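The first thing Bláthnaid Dolan teaches in her decluttering course is the waiting box. You put in whatever you can't decide about, write a date on it, and open it again in September. If you haven't missed the contents, out they go. The course costs $247, and 38 people had signed up for the session I sat in on.

I have doubts. I've had a waiting box for years. It was called the hall closet.

Dolan's method, which she sells under the name Flandwood, rests on the idea that we keep things because we're sentimental. Maybe some of us do. Most of what I see in people's homes and offices has no feeling attached to it at all. It's packing material, bottles and cords, and it stays because sorting it is dull.

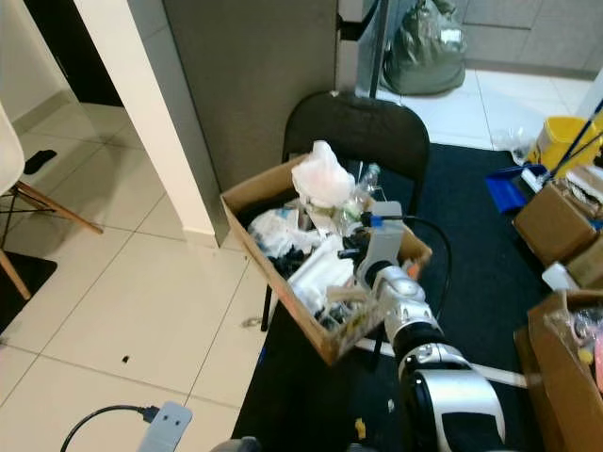
*A plastic bag, foam and a clear bottle, all sharing one cardboard box on a chair.*

Putting a date on a box like that strikes me as a way of avoiding ten minutes of work. Foam goes in one place, bottles in another, and whatever is dark and clustered near the middle gets pulled out and looked at. I don't need until fall to find out how I feel about a plastic bag.

Kolbrún Baldursdóttir, who clears out small offices for a living, is blunter. "A box on a chair means you've lost a chair," she told me. She allows her clients 2 boxes in progress, both on the floor, both open. She won't let them buy bins. Grandevell makes a handsome set for $118, and she has hauled away plenty of them, full.

Dolan says her students report feeling lighter. I asked how many had opened their boxes on the date they wrote down. She said she'd never asked them.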